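Tindance wants me to buy matching hangers. Eighty of them, all one colour, delivered to Biltcombe in a box I would then have to find room for. I remain unconvinced that a wardrobe improves because its hangers agree with each other.
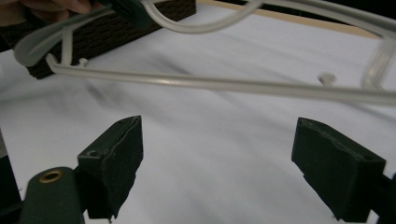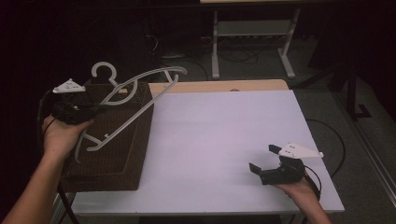
White plastic hanger, dark brown woven box, white-topped table.

The plain plastic sort holds a shirt. So, I am told, does the velvet sort, at a price. Those little knobs on the lower bar are meant to stop straps sliding off, and I have my doubts – my straps have always found the floor by morning. As for woven boxes, I own 2 and can never remember what is in either. I shall keep my odd hangers.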